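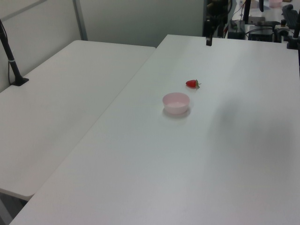
Does a strawberry continue to ripen after it is picked?
Strawberries are non-climacteric fruit. The red color may deepen after picking, but sugar content does not rise, and a berry harvested unripe stays low in sweetness.

Strawberry harvest and postharvest handling

Strawberry harvest and postharvest handling covers the picking, grading, cooling and storage of the garden strawberry (Fragaria × ananassa) for fresh sale. The fruit has a thin skin and a high rate of respiration, and it loses quality faster than most other fruit sold in the same shops.

Structure of the fruit

The fleshy part of the strawberry is an enlarged receptacle, the tissue at the end of the flower stalk. The true fruits are the achenes set in its surface, each of which holds one seed. Auxin produced by the achenes drives the growth of the receptacle. Where pollination is incomplete, the flesh next to the undeveloped achenes does not expand and the berry is misshapen.

The green cap is made up of the calyx and the epicalyx. Fresh-market fruit is normally sold with the cap attached. Fruit for processing is often capped in the field or at the plant. Removing the cap opens the flesh at the shoulder, and capped berries leak juice and spoil sooner.

Maturity and picking

Surface color is the main index of maturity. Growers shipping to distant markets pick at three-quarters red or more, while farm stands usually wait for full color. White shoulders under the cap are common in cool weather and in certain cultivars, among them Kekana, and are graded as a color defect where they exceed the limit set by the buyer.

Picking is done early in the day, when the pulp is cool. The stalk is pinched or snapped a short distance above the cap, and the berry is placed directly in the retail container to avoid a second handling. Most plantings are picked every two or three days in mild weather and daily in hot weather. Overripe and decayed berries are removed from the row on the same pass.

Bruising occurs mainly through compression between the fingers and through drops into the container. A bruise is often invisible at harvest and appears later as a dull, soft area.

Cooling

Field heat is removed by forced-air cooling, in which cold air is drawn through vented containers. The target pulp temperature is just above 32 °F. Delays between picking and cooling shorten shelf life, and loads are moved to the cooler at short intervals. Hydrocooling is rarely used, as free water on the surface favors decay.

At the Nisley trial plots, 1,731 berries of Kekana and Hundard were held in cold storage and inspected daily. Hundard, the firmer of the two, had 127 berries discarded for decay by the end of the trial. Results for Kekana were reported separately by picking date and are not directly comparable. 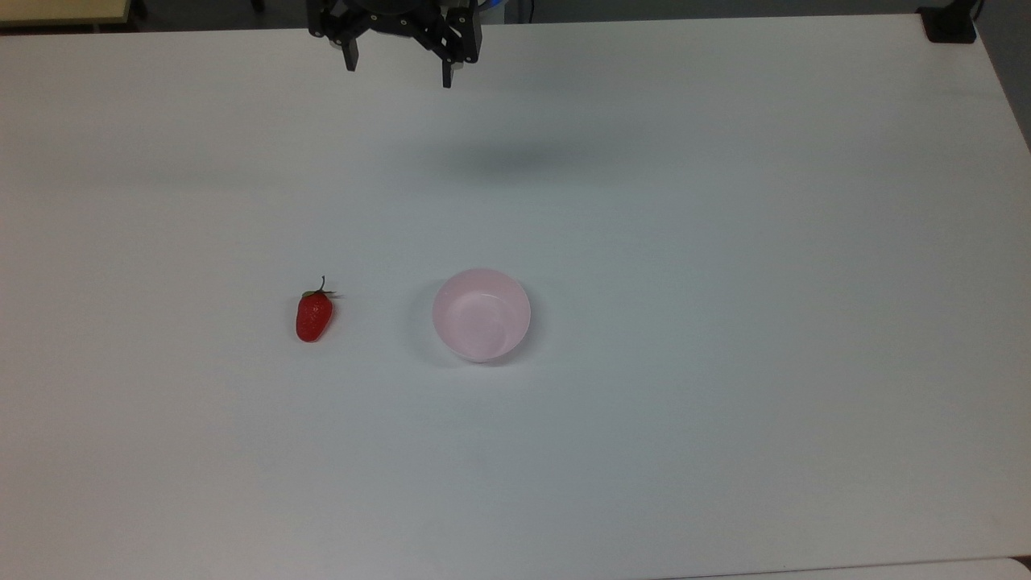

One reader writes that at their farm stand the afternoon pickings of Hundard went soft a day before the morning ones, even though both went into the same cooler, and asks that the section on cooling say more about pulp temperature at harvest.

Storage disorders

Gray mold, caused by Botrytis cinerea, is the most common storage disease. Infection often begins at flowering and remains latent until the fruit ripens. The fungus grows slowly even at low temperature and spreads by contact from one berry to the next. Rhizopus rot causes rapid leakage but makes little growth in properly cooled fruit.

Water loss shows first in the cap, which wilts and browns while the flesh may still be sound. High relative humidity in the store delays wilting. Carbon dioxide added under a pallet cover slows gray mold, although excessive levels cause off-flavors.

Household handling

Berries are best kept refrigerated and unwashed, with damaged fruit removed. Washing is done shortly before use, with the cap in place so that less water enters the flesh.

See also: Accessory fruit; Achene; Forced-air cooling; Kekana (cultivar)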